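Spent Sunday on the Zerusmont budget. Sun 3 May, nice weather, and I'm reading quotes for teleop stations. Thread.

1/ The Sullurier quote has the arm at a price I can live with. Then comes the "operator interface package" at 1,068 per seat. Two seats. I asked what's in it. Still waiting.

2/ Their rep says a proper input device "pays for itself in training time." Maybe. I've asked for one customer who measured that. Got a brochure.

3/ Lebrun is cheaper up front, then wants 147 a month for software you can't drive the arm without. Do that math over three years before you call it cheap.

4/ So before anyone signs, I want to know how far we get with stuff off a store shelf.

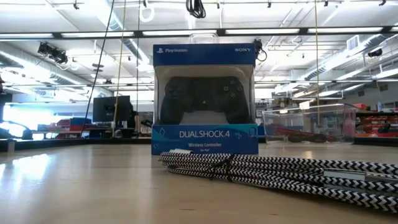 Clotilde Delorme
Equipment planning, Dedeo

5/ DualShock 4, still in the package, and a braided cable. I'm not sold on this either — thumbsticks are lousy for fine wrist moves, and Sylvain will tell you so at length.

6/ But he gets 15 working days with it. If he hates it, we've lost very little and I'll know what to ask Sullurier for.

7/ Also not in either quote: spares, shipping, cables. Check yours.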